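Search this site
Search
Go

Serrano Robotics Club – Minutes, December meeting

Present: Mingxuan Mao (chair), Lingyun Cai, Frans Kuipers, Lihua Feng (minutes). Apologies: Guangming Yan.

Opened at 5. November minutes approved with one spelling fix.

Budget. $89 left for the term. Lingyun asked for 2 spare servos. Agreed.

Rerania entry. The form is filled in except for the team name. Frans to send it before the break.

Pick-up task. Mingxuan went over where the arm group is. They are working on cups lying on their side on a cloth, as seen from the wrist camera. The written approach steps are nearly done – Lingyun still has to add the part on grip height.

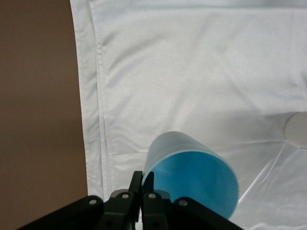
Frans Kuipers would rather see the group settle on one approach angle before the next meeting, and asked that failed tries be logged along with the good ones. Mingxuan agreed. Lihua will set up the log sheet.

Room. Chairs go back against the wall after each session.

Closed at 5:50.

Recent
November minutes
Rerania rules summary
Arm group task list

Contact the club | Back to top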